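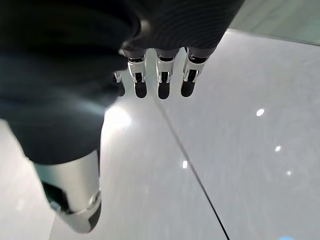 The hand in its dark covering over the bench surface, fingers lowered. November.

Equipment Diary, Planning Section
Entry for November

The section met at 9:15 in the morning to continue the preparation of next year's equipment request. The hand was powered throughout, and most of the forenoon was given to the question that has occupied the last several entries, namely whether the department should ask for a second hand outright or extend the life of the present one and ask for parts.

I record first the position on money. The ceiling communicated to us for small equipment is unchanged. A second hand of the same type, as quoted by Wasent, would take nearly all of it and leave nothing for a mount, cabling or training. The Wasent quotation is valid until the end of the month and has already been extended once at our request. I do not think it would be proper to ask for a further extension unless we have a real intention to buy.

Haltis has offered a different arrangement. Under it we would keep the present hand and take a service agreement covering the thumb assembly and the four fingers, with fingertip pads charged separately at 15 each. The pads are the part we consume. At the present rate of work we expect to need 7 sets in the coming year, and each set is five pads, one for the thumb and four for the fingers. I have entered this as a separate line. Last year it was folded into general supplies, where it could not be found again when the figures were reviewed.

The covering was discussed at greater length than I had expected. The dark fabric-like material over the back of the hand and the upper thumb is listed by the supplier as a wearing part, but our own request of last spring treated it as a part of the hand, to be replaced only when the hand is replaced. I was asked to correct this. A replacement cover is priced at 793 by Wasent and at 700 by Haltis. The Haltis price does not include fitting. Fitting takes a technician the better part of an afternoon, and when this is charged at our internal rate the difference between the two offers disappears. I have noted both prices in the draft and left the choice open.

In the late morning the bench itself came up. The work surface is glossy and reflects the overhead lights, which show on it as bright spots, and a seam runs across it. The operators have asked twice for a matte surface without a join, on the grounds that the reflections trouble the wrist camera and that positions near the seam must be avoided when tasks are laid out. I have some sympathy with the request. It is, however, a furniture matter under our rules and falls to a different budget with a different closing date, which is earlier than ours. I wrote to the facilities office before lunch to ask whether a late submission would be considered. If the answer is no, a mat may be bought from supplies and the question of the bench carried to the following year.

Lighting was raised in the same connection. I did not enter it. To ask for new lights and a new bench in the same year, both in answer to the same complaint, would invite the reviewers to strike one of them, and we could not be sure that they would strike the right one.

After lunch I went through the Enesow proposal again. Enesow does not supply hands. It supplies the software and the controller, and its present license is counted by arm and not by hand, a point I had misread in October. The correction is in our favor. Should we buy a second hand and hold it as a spare, no further license would be required so long as the two are not run together. I have asked for this in writing and have marked the line as provisional until the letter is received.

There remains the matter of Hallgrímsson, whose two-finger gripper was put forward by the teaching side as a less costly substitute. It would serve for the larger part of the student exercises. It would not serve for the handling work, where the separate motion of the thumb and the four fingers is the purpose of the study. The teaching side has agreed to state in its own paper how many weeks of the year could be moved to a simple gripper, and I shall wait for that paper before giving an opinion. My present feeling is that the gripper deserves a place in the plan on its own merits - as teaching equipment, in the teaching budget - and that it should not be set against the hand as though one were a cheaper form of the other.

The section then considered what would happen if nothing were approved. The present hand would go on without a service agreement. A failure in one finger could perhaps be worked around, with some loss to the schedule. A failure in the thumb could not, and the hand would have to be returned to the supplier, with no stated limit on the time of repair. I was asked to put this plainly in the covering letter and have done so in a single paragraph. An earlier version ran to a page and read too much like a warning.

The draft as it stood at 4:30 contains the following lines, in order of priority.

Service agreement, present hand (Haltis)
Fingertip pads, 7 sets
Replacement cover, one, supplier to be decided
Bench mat, from supplies
Second hand (Wasent), as a deferred item for the year after next

The placing of the second hand at the foot of the list was not agreed by everyone present. The handling group holds that a deferred item is seldom taken up and that the price will only rise. Their objection is recorded here at their request and will also be attached to the draft. I do not dispute the reasoning. The ceiling leaves little room for any other order, and a request that exceeds it is returned unread.

Before closing I checked the asset register and found the hand still entered under its old room. The form to amend it has been completed and awaits a signature. The maintenance log was current. The pad stock cupboard has no list on its door, and one is to be made.

Outstanding for the next entry: the letter from Enesow on licensing; the reply from facilities on the bench; the paper from the teaching side; and a fitting price for the cover from Haltis, in writing, with the travel charge shown separately.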